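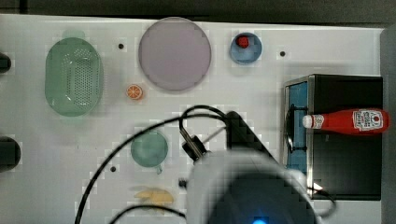
Section 4. Setting Up Your Walk Through the Old Port of Osholm

Welcome to the part we most enjoyed putting together! The Osholm walk takes you past 14 stops, from the salt quay up to the merchants' houses on Twal Street, and a few minutes spent setting up over breakfast will make the whole morning go more smoothly.

1. Switch on your Studomero audio guide and wait for the green light to stay steady.

2. Turn the dial to "Town Walks" and key in 2893, then press OK. You'll hear a short greeting from Khalil Awad, who grew up two lanes behind the harbor and narrates most of the route (the chapel stops are read by Heino Siliņa).

3. Choose your language, and set the volume while you're still indoors, where it's easier to judge.

4. Walk down to the old customs house and stand by the front steps. The first story, on the spice and timber traders who settled along the quay, starts by itself once you're within 100 feet of the door.

5. To hear a story again, press the back arrow once. Pressing it twice takes you to the previous stop.

Note: The Sesgate tower is closed to visitors in January. The guide will still play its story from the square below, so do go and have a listen anyway.

Caution: The quay stones get very slippery after rain, and there is no railing between stops 6 and 9. Please pause the guide and take out your earphones before crossing the tram tracks.

When you reach the last stop, hold down OK until the light goes off.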